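Conseils › Entretien › Questions fréquentes

Entretenir et ranger ses tubes en plastique dépoli : vos questions

Mai 2021 – par Khoa Chu

Vous êtes nombreux à nous écrire au sujet des tubes translucides, et je prends toujours plaisir à vous répondre ! 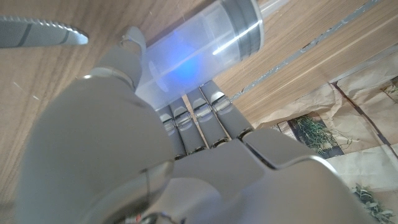

J'ai donc regroupé les questions qui reviennent le plus souvent à l'atelier Cladon, en prenant le temps de bien détailler.

Comment laver un tube dépoli sans le marquer ?
À l'eau tiède, avec une goutte de savon doux et un chiffon en coton. Laissez de côté les éponges grattantes, même usées – elles laissent des traces brillantes qui ne partent plus. Si vraiment un voile persiste, un ponçage à l'eau au grain 2000 peut aider, mais allez-y tout doucement.

Le lave-vaisselle, c'est possible ?
Je vous le déconseille. Nos tubes Monda supportent 60 °C, et certains programmes montent bien plus haut.

Et les embouts en métal ?
Un coup de brosse souple entre les anneaux, puis on essuie tout de suite, surtout si votre eau est calcaire (à Draletcombe, nous en savons quelque chose).

Comment les ranger ?
Couchés, dans un tiroir garni d'un tissu, à l'abri du soleil. Pour ceux qui en ont toute une collection, le casier Tamayo de 80 cm convient très bien.

Peut-on commander un embout seul ?
Mais oui, bien sûr ! Indiquez-nous simplement le diamètre du tube, et comptez trois semaines de délai, un peu plus en août.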